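Care label rules for soft furnishings to change in September

18/11/2024

Manufacturers of cushions, pillows and loose covers will have to follow a single set of rules on sewn-in labels from next September, under a scheme published by the trade body Stirnell. The scheme covers the size of the label, the fixing and the smallest print allowed.

Stirnell says the present practice varies too much. Member firms use 18 different label layouts between them, and some put the fibre content on one side and the washing instructions on a separate swing ticket, which is usually thrown away. Under the new rules both must appear on the same label, in print that stays legible after 20 washes at the stated temperature.

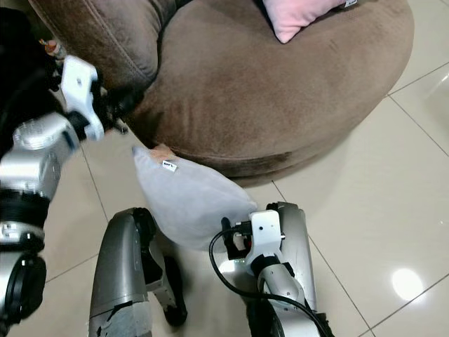
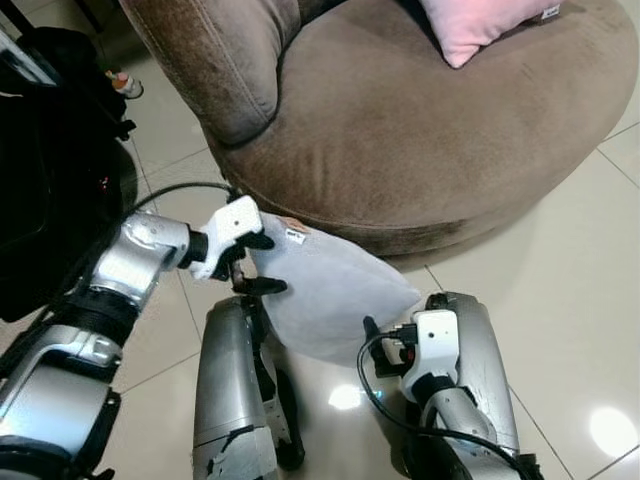

The fixing point caused the longest argument during drafting. Flurnetti, which makes filled cushions, wanted labels placed in the middle of the bottom seam, where they are hidden in use. Clostico, a contract laundry, asked for them to be near a corner so that staff can find them quickly when sorting. The final text allows either, provided the label is caught in the seam and not glued. A small white tag like the one sewn near the corner of the pale grey pillow would meet the rule on position, although its print would still need to pass the wash test. Labels on removable covers must be repeated on the inner pad — a point that several smaller makers opposed on grounds of cost.

Testing will be carried out by McKinnon, which has quoted a turnaround of 29 days per product line. Firms with existing stock may sell it without relabelling for 2 years after the start date. Upholstered seating is outside the scheme, as are mattresses and curtains. Stirnell expects to publish a separate note on fixed seat covers once the first test results are in.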